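영화 같이 보고 글 써 주실 분을 찾습니다

안녕하세요, 영화 리뷰 블로그 Tivis를 꾸리고 있는 사람입니다. 처음에는 퇴근하고 혼자 끄적이던 일기장이었는데 어느새 올린 글이 89편이 됐어요. 그런데 혼자 쓰다 보니 자꾸 제가 좋아하는 영화만 보게 되더라고요. 느린 영화, 비 오는 영화, 주인공이 말 없이 담배만 피우는 영화... 그래서 이번에 같이 쓸 필자를 모셔 보려고 합니다!

찾는 인원은 2명이고요, 한 분은 공포나 스릴러를 좋아하시면 정말 좋겠습니다. 제가 겁이 많아서 그쪽 글이 거의 없거든요. (작년에 큰맘 먹고 심야 상영에 갔다가 중간에 나왔습니다.) 다른 한 분은 장르 상관없어요. 애니메이션만 파시는 분도, 옛날 흑백영화만 보시는 분도 환영입니다.

하실 일은 한 달에 리뷰 3편 쓰기예요. 분량은 공백 빼고 1000자 이상이면 되고, 길게 쓰시는 건 안 말립니다. 개봉작이든 고전이든 고르는 건 필자 마음인데, 서로 겹치지 않게 월초에 단톡방에서 제목만 미리 맞춰요. 별점은 안 매깁니다. 예전에 매겨 봤는데 댓글에서 다들 별점 얘기만 하시길래 없앴어요.
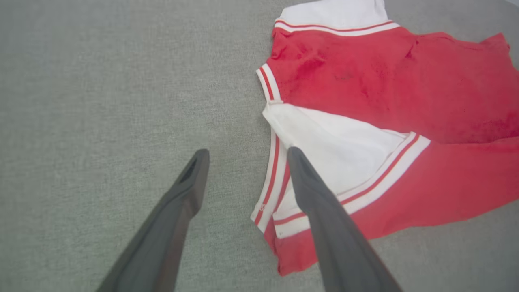

원고료 얘기도 해야죠. 많이는 못 드리고 한 편에 영화표 한 장 값 정도를 다음 달 초에 보내 드립니다. 쓰신 글의 저작권은 전부 필자에게 있으니 나중에 개인 블로그나 책에 실으셔도 돼요. 맞춤법이랑 줄거리 누설 여부는 제가 한 번 보고, 고칠 데가 있으면 꼭 여쭤보고 고칩니다. 말없이 문장을 바꾸는 일은 없어요. 저도 당해 봐서 그 기분을 압니다 ㅠㅠ

그리고 내년 5월에 특집을 하나 준비하고 있어요. 믿음을 잃은 사람이 나오는 영화를 모아서 돌아가며 쓰는 기획인데, 제목은 일단 'Bovia에서 온 편지'로 정해 뒀습니다. Bovia는 제가 예전에 쓰다 만 단편에 나오는 마을 이름이에요. 첫 글은 노르웨이 Hamar에 여행 갔다가 작은 극장에서 본 영화 이야기로 제가 시작할 생각이고, 나머지는 새로 오신 분들과 같이 정하고 싶습니다. 신부님이 나오는 영화를 잘 아시는 분이라면 저 좀 도와주세요!

지원하실 때는 최근에 본 영화 한 편에 대한 글을 짧게라도 하나 보내 주세요. 이력서는 필요 없고 전공이나 나이도 안 봅니다. 대신 재미없게 본 영화가 뭐였는지, 왜 그랬는지 두세 줄만 덧붙여 주시면 좋겠어요. 저는 그걸 제일 열심히 읽습니다. 이미 다른 데 올린 글도 괜찮고, 그럴 땐 주소만 적어 주시면 돼요.

마감은 2024년 1월 12일 밤 12시까지입니다. 블로그 맨 위에 있는 '편지 보내기'로 보내 주시고, 제목에 '필자 지원'이라고 적어 주세요. 다 읽는 데 시간이 좀 걸리지만 답장은 한 분도 빠짐없이 드릴게요. 궁금한 점은 댓글로 편하게 물어보세요.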